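Monday, CPU swap task, remote control, leader arms

Goal for the day was usable demonstrations of the processor going between the board and the printed holder. The Takix plan says 39 clean ones. I still don't believe 39 is enough for anything with a socket in it, but that's the number we were handed.

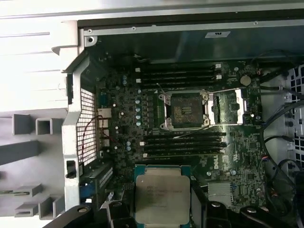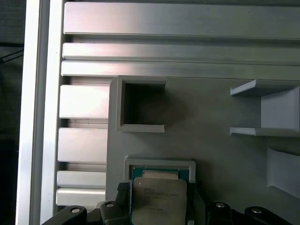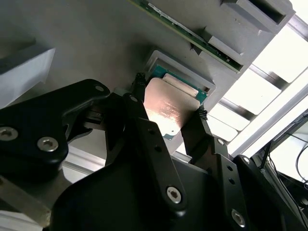 Notes while I still remember them:

- Holder end is the easier half. The rim forgives a bit of tilt and you can feel your way in. Socket end forgives nothing, and with remote control there's no feel at all. I'm steering by the wrist view and by guessing.
- Glare off the lid depends on wrist angle. If the policy learns "bright patch = chip", it will fall over the first time someone moves a lamp. Mishra (the training box) will happily fit that and report a lovely loss.
- Grip height drifts between operators. I pinch low, the evening shift pinches high. Nobody wrote down which is right. Pick one before we record more.
- 8 takes thrown out today, all mine, all from regrasping halfway. The Tamska guide says to keep regrasps because they "show recovery." I say they show me fumbling. Left them in a separate folder so we can fight over it later.

Logger says 2,571 frames on the longest take. Most of that is me hovering over the socket trying to make up my mind. Trimming would help, except then the thing never sees a slow approach, and slow is the only way I got it lined up. No good answer yet.

Cluvness wants 4,000 takes by the end of August. At today's pace, no. I'd also like to see one trained run on a case we haven't touched before anybody orders more operator hours. So far every claim that it generalizes comes from the same chassis on the same bench.

To do:

- mark the pinch height on the fingers with tape
- two lamp positions, minimum
- check wrist camera clock against the arm log, looked late again
- ask for a scrap board for socket practice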